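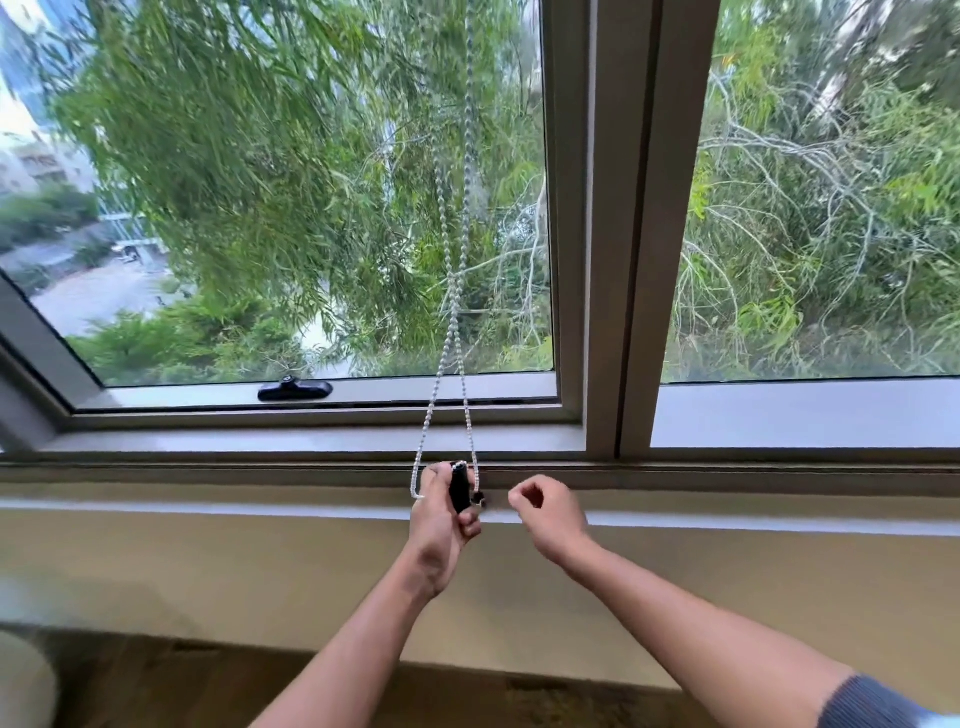
Chapter 4
Windows, Blinds and the Light We Let In

My first proper flat was in Grotton, on a main road, and it had one good window and one terrible blind. I lived there for 42 weeks and I don't think I ever got that blind to stop at the height I wanted. I mention it because most of us only start thinking about windows when something on them annoys us — a stiff handle, a rattle, a cord that gets caught up in the plants. A roller blind worked by a loop of beaded chain, with a small black tensioner to hold it, is a good place to begin, as you've probably got one somewhere at home or at school and have never given it a second look. Go and give it one now (I'll wait).

A window has an awful lot of jobs. It lets in daylight, it keeps out rain, it opens when you've burnt the toast, and if you're lucky it gives you a few trees to stare at when you should be working. Some panes open and some are fixed, and people mix the two in one window far more often than you'd think!

In this chapter we'll start with frames and handles, then move on to blinds, and finish with chains and cords, where I'm going to be quite strict with you. A loose loop is a real danger to small children, so we'll spend a good while on how a tensioner is fixed and checked. My old teacher, Assunta Fontana, made us do it on every blind in the building — all 56 of them — and I've never forgotten how.

You'll need a tape measure, a pencil and your notes from Chapter 3. The first exercise is on page 62.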